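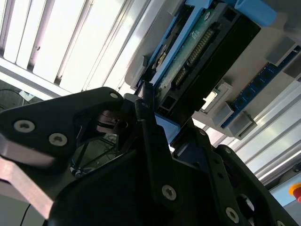 I have been backing up the family files properly since January, after the old computer in the spare room began taking several minutes to start. It had 481 gigabytes on it, most of it photographs, and a good many of those were the same photographs copied in from different phones.

The first job was deleting. I did 30 minutes each evening after tea and stopped when the time was up. Blurred ones went first, then screenshots, then the pictures of receipts and parking signs. I kept anything with a person in it unless there was a better one from the same day. That left 3443 pictures, still more than we will ever look at but a number I can live with.

After that came names. I had folders called "New", "New 2" and "Sort this", so I made one for each year and put everything else inside by month. Where I didn't know the month I guessed from the coats and the garden. My cousin Adeel Durrani told me to scan the paper albums at the same time. I have not done that and probably won't before the summer.

There are now three copies. One stays on the computer, one is on a drive in the bedroom cupboard, and one is at my sister's house — she has hers here in return. I swap the drive over when I go round for Sunday lunch. I looked at paying for online storage as well, but our connection is slow and the first upload would have run for weeks.

Old letters and bank papers are next. They are in a mix of formats and some won't open in anything I have. I'll try them on my sister's computer first.

Print this post
E-mail this post
Last updated: Saturday, March 5, 2022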